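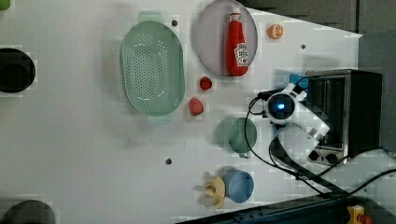 Ketchup on the plate, with the green colander and the fruit close by.

Search this site Search Go

A Plate, a Colander and Some Very Well-Traveled Strawberries

She had the kettle on before I had my coat off, and by the time we sat down she was already halfway through a story about a missing spoon. We had agreed to meet at 10 in the morning to talk about the play kitchen collection at the Dindeck toy library, which she has looked after for longer than she cares to say, and it was well past lunch when I finally headed back across Hillonberg to catch my bus. I didn't mind one bit!

"People think it's all about the stove," she told me. "They come in and ask if we have the big stove, the one with the knobs. And we do, and it's lovely, but the children go straight for the small things. Give them a plate and something to put on it and they're busy."

The ketchup bottle is her favorite example. It lies across its round-rimmed plate like the main course, bright red with a white cap, and she says it has been served to her that way more often than she can remember. "I've been given ketchup for breakfast," she said. "Just ketchup, on a plate, very politely. I always say thank you and ask for a napkin."

I asked about the pale green colander, because I had one much like it as a girl (mine was yellow, and I wore it as a hat). She laughed and said hats are still the first thing that happens to it. After that comes washing the fruit, and this can go on for most of an afternoon. She likes the handles at the two ends -- easy for small hands, and easy for two children to carry between them, if they can agree on which way they're going.

The fruit gets a whole conversation to itself. There is an orange piece with its segments showing, and a pair of little red fruits that she calls the strawberries, though a few of her regulars insist on raspberries. "I don't argue," she said. "If you're four and you've picked it, you get to say what it is."

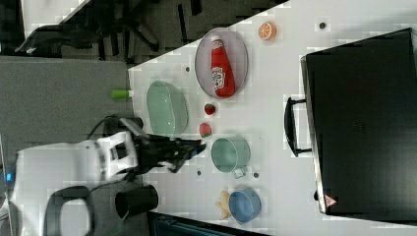 Play Kitchen Group, Dindeck Toy Library

The talk turned to crockery at that point, and to the light blue bowl and the mint-green mug in particular. She is a great believer in a mug with a proper handle. Her own mother ran a lunch counter in the Visell building, back when it still had one, and taught her to turn every handle the same way before the customers came in. She doesn't ask that of the children. "They'd think I was out of my mind. A mug goes where a mug goes."

And the yellow piece beside the blue bowl? I took it for a cookie, with those jagged edges, and she was pleased with me. She has heard it called a cookie, a star, a bit of cheese and, from one very serious little boy, "the spare." He wouldn't say the spare what.

The collection began with a loan of 200 dollars from the Dijkstra Street church hall, and she did the first shopping herself in a single Friday, going from one secondhand shop to the next with a suitcase on wheels. The kitchen sets have since gone out on loan more than 1,000 times. Things come home with new stickers on them, or with an extra teaspoon from somebody's real drawer, and she keeps those in a jar by the door for their owners to claim.

I wondered how she puts a set together. She starts with a plate and a bowl, she said, then adds something to drink from, something to carry food in, and food that doesn't need to match. She has no patience with sets where every carrot fits one slot. "My kitchen at home isn't like that. Is yours?" (It isn't.)

Cleaning is done in the sink with dish soap and an old toothbrush, which she swears by for anything with little holes in it. Then it all goes out on towels along the windowsill, and she has a cup of tea and leaves it alone. She would like some pears next, and a second ladle, and if anyone in Hillonberg has a gravy boat they can spare she would be very glad to hear about it. The library opens again after the January break, and the tea is good.

Contact us | Copyright Dindeck Toy Library | Back to top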